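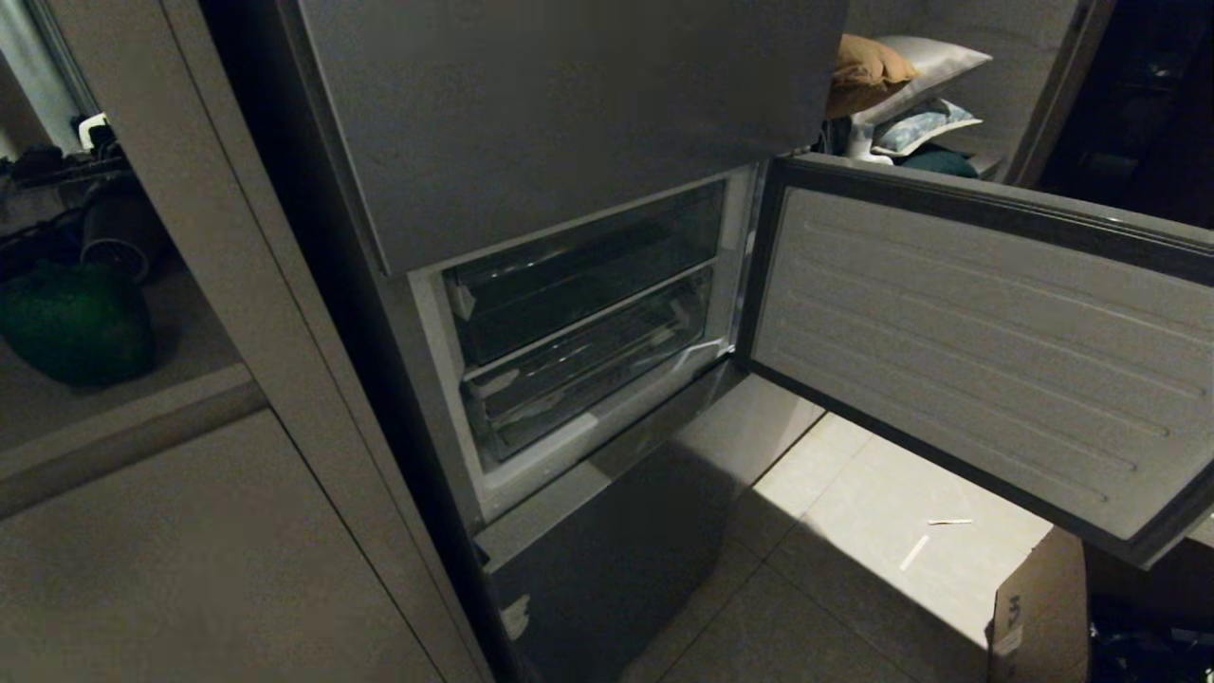
A silver-gray refrigerator with its freezer compartment open.

About Cundine

Cundine is a family company for the rental and repair of household refrigerators and freezers. We started in May of our first year with one van and a list of nine landlords, and today we look after 3,981 appliances in rented apartments, student houses and small offices. Our main workshop is in Fagerlund, close to the old grain dock, and we have a smaller one in Sirkatmont for the mountain side of our region.

What we do

Most of our customers are owners of furnished apartments. They pay one monthly price for each appliance, and in this price is included delivery, connection, one yearly check and all repairs. If we cannot repair an appliance in the kitchen, we bring another one and take the first to the workshop. The tenant does not pay anything and does not need to sign a contract with us.

We also repair appliances which were not rented from us. For this we make a written offer before the work begins, and the offer is valid for 27 days. Please note that we do not repair cold rooms, ice machines or equipment for restaurants.

How we work

Every appliance that comes back from a rental is cleaned, measured for temperature during two nights and given a new door seal if the old one does not close well. We keep a record book for each appliance, from the first delivery until the recycling. Older customers know our green paper books. These are now replaced by Aselis, our own online record, where an owner can see the dates of the checks and ask for a visit.

Spare parts are important for us. In Fagerlund we keep drawers, shelves, hinges, thermostats and seals for 234 models, also for many models that are no longer sold in stores. When an appliance is too old for repair, we take out the good parts before it goes to recycling.
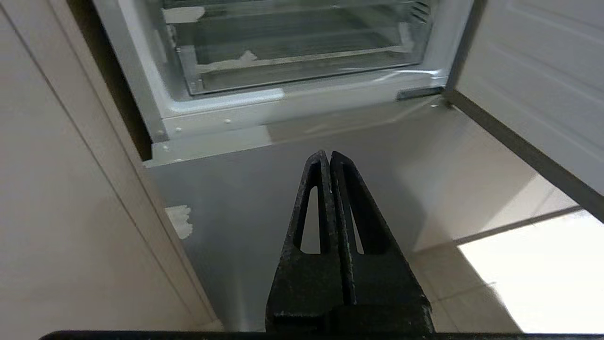 Our team

We are 27 colleagues. Technicians work in pairs for deliveries and alone for the yearly checks. Each year we take two apprentices, who spend the first winter in the workshop and go out to customers in spring. In our office we speak English, Norwegian, Polish and some French, so please write to us in the language which is easiest for you.

Area and opening hours

We deliver to 164 postal areas between the coast and Sirkatmont. Fagerlund is open Monday to Friday from 8:00 to 16:30. Sirkatmont is open in the mornings only, and between noon and closing time its calls are answered by Fagerlund. For a freezer that has stopped, please choose "urgent" in Aselis or call the office directly, and keep the door closed until we arrive.

Page last changed: 3 September 2026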